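**04/04/2025 — Wamen sim set, tabletop pick**

Ran another batch on the Noguchi config. Target for this set is 2,320 episodes, and we added 300 today. Dropped 65 for gripper clipping through the object at close — same fault as in January, so I put the old contact settings back.

Clutter stays on for the rest of the set. Shadows still come out with saw-tooth edges; shadow resolution needs raising before the next batch. Round objects between the fingers are the ones to watch when replaying.

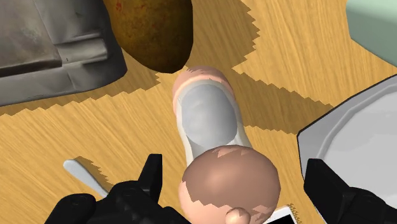

Do the dropped episodes get deleted?

They go in a separate folder and stay out of training.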